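Penia Sofa Throw and Seat Cover, Mid Grey

Product code 265. Sold singly or as a set of 2.
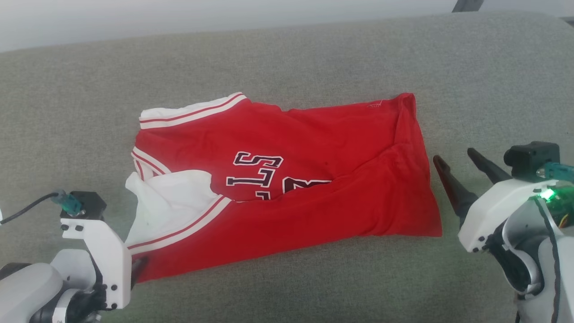 The Penia is a fitted seat cover with a matching loose throw, made for sofas that get sat on, slept on and eaten on every day. The cover goes over an existing seat cushion and fastens underneath with a zip along the back edge. The throw goes over the arm or the back, whichever takes the most wear. You can buy either part without the other.

Fabric

The cloth is a flat weave of cotton and polyester with a slightly brushed face. It is woven for us by Wivus, who also supply the cloth for our Tokel armchair covers, so the two ranges can be used in the same room without a clash of shades. There can still be a small difference between dye batches. If you want an exact match, order everything at once and mention it in the notes box at checkout.

Mid grey is the shade most people choose. It hides dust and light marks better than the charcoal, which shows pet hair. The stone shade is paler and needs washing more often.

Sizes

Small fits a single seat cushion up to 60 cm wide.
Medium fits a single seat cushion up to 75 cm wide.
Large fits a double seat cushion up to 140 cm wide.

All sizes allow for a cushion up to 18 cm deep. Measure the cushion itself and leave out the sofa frame. If your cushion falls between two sizes, take the larger one and use the ties on the underside to pull in the slack. Covers for the Sangkhawat corner sofa are cut to a different pattern and are listed on their own page.

Washing

Machine wash at 40 degrees with the zip closed. Wash before first use, separately from other items, as there may be some loose dye. Do not use bleach. Line dry, or tumble dry on low and take out while slightly damp. The cover is easiest to put back on at that stage and will need no ironing. The throw can be ironed on a medium setting.

Brightly coloured clothes, especially new ones, should not be left on the cover while damp. Colour can transfer to any pale or mid-toned cloth and it is hard to remove once dry.

Wear

The fabric is tested to 2,000 pilling cycles. Some bobbling on the front edge is normal in the first few weeks and can be taken off with a fabric shaver. The zip is guaranteed for 2 years. Fading caused by direct sun is not covered.

Delivery and returns

Orders are sent within 8 working days. Small and medium covers come folded in a paper bag, and large covers come in a box. Unwashed items can be returned within 30 days in their original packing. We cannot take back covers that have been washed or fitted.

The stone shade is out of stock in large. Mid grey and charcoal are available in all sizes.

Page updated June 17, 2022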